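4.2 What people did with the shopping lists

Print this section | E-mail this section

I went into this part of the study sure that folks who wrote a list would stick to it. Boy, was I wrong! We collected 900 paper lists from shoppers at the Ziline grocery in Pluritley over one November, along with the matching receipts, and Retno Sinaga and I read every last one at my kitchen table (my dog ate one receipt, so that pair is out).

Most lists were in no order at all. Milk next to batteries next to onions. A smaller group followed the aisles, and those shoppers bought fewer extras, which I'd love to call a big finding, but they also tended to come in before 9 in the morning, when the bakery counter is still closed. I can't pull those two things apart with the data I have.

Spelling was a treat. We kept it exactly as written when we typed the lists up, so "brocly" stays "brocly" in the tables.

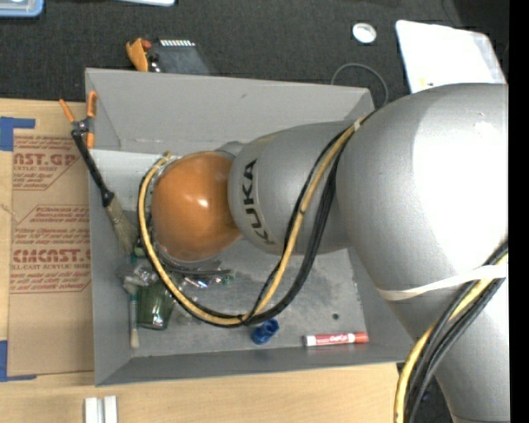 Figure 3. KUKA arm over a gray bin on a light wooden tabletop.

The crossed-out items gave us the most trouble. Does a line through "eggs" mean bought, or changed my mind? Retno and I disagreed a lot early on, so we went back to the receipts and let those settle it.

Comments

Jarmila Kuruc: I write mine on envelopes. Did you count envelopes?

Man-sik Seo: Would love to see the typed lists, brocly and all.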